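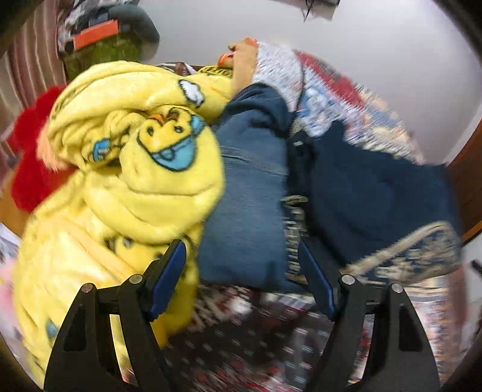

How often should a fleece blanket be washed?

Once a month is plenty for one that gets used every evening, and twice a winter will do for one that mostly sits on the back of a chair.

The Blanket Page

Hello and welcome, and do take your shoes off if you're that way inclined. We started this page after a long conversation at the kitchen table in Flavdale about why our house, which is not a large one, seems to own more blankets than people, beds and sofas put together. Shewit thought it would be nice to have a place for them all before another winter comes and they get dragged from room to room again, and I (Mulugeta) was given the job of writing the words, probably because I was the one sitting nearest the laptop. So it's a gallery of sorts, with a line or two for each thing, or rather more than a line or two where I've got carried away.

The yellow one with the chicks

Everybody's favourite, and the first to be fought over when the heating goes off. It's a fluffy fleece, very yellow, and I am especially fond of the chick with the light blue band across its face, like a pair of goggles. Shewit says goggles, our nephew says mask, and the matter has never been settled. There's a little white cloud on there too, which I somehow lived with for two years before noticing.

It came from the Saturday stall at Brumness, where it was folded up so small that we took it for a cushion cover. It never folds that small for us! We've tried halves and thirds, and one heroic attempt at rolling it like a sleeping bag, and it always ends up in a heap by teatime.

Something red for company

I do like a good strong red next to that yellow. Shewit would have gone for something calmer, a grey or an oatmeal, but it cheers the place up no end on a dark afternoon, and anything fluffy is welcome in our house from about October onwards. Red things go in the wash by themselves, I should add — we had a set of pillowcases once that came out a very fetching pink.

The striped curtain

Not a blanket, I know, but it does the same work. The reddish brown and white stripes were Shewit's choice and I wasn't sure about them at all when they went up. Now I'd be sorry to see them go. We draw it at four o'clock in December and the room feels warmer straight away, whatever the thermometer has to say about it.

Washing, drying and all that

Several of you have written to ask how we keep fleece from going flat and bobbly, so I'll put down what we do, and you can take it or leave it.

Cool wash, inside out if there's a cover, and only half the powder you think you need. Leave out the fabric softener, as it seems to make the pile go greasy. Give the blanket a really good shake at the back door before it goes in (mind the neighbours) and another when it comes out. We hang ours over two rails of the airer with a gap between, so the air can get up the middle, and turn it before bed. A soft brush brings the fluff back up once it's properly dry. Keep away from the iron altogether. I learnt that one on a lovely blanket from my aunt in Jilov and I still don't like to talk about it.

Putting away

In theory every blanket goes back in the chest on the landing on a Sunday night. In practice they live wherever they were last used, and I've come round to thinking that's fine. If you do want to store them for the summer, a cotton pillowcase makes a good bag, and you can tie a luggage label on it so you know which is which without pulling the whole lot out. Shewit writes hers in beautiful capitals. Mine say things like "big one".

What we'd like next

We have our eye on a knitted throw from Midtbø, 200 centimetres long, which would finally cover Shewit's feet and mine at the same time. It takes nearly a month to arrive and costs more than I'd want to admit to my mother, so we're still thinking it over and sending each other the link at odd hours. If anyone has one and can tell us whether it sheds, please do write in. I'd be particularly glad to hear from people with dark trousers.

Comments are open until the end of the month, and Shewit reads every one of them aloud at breakfast.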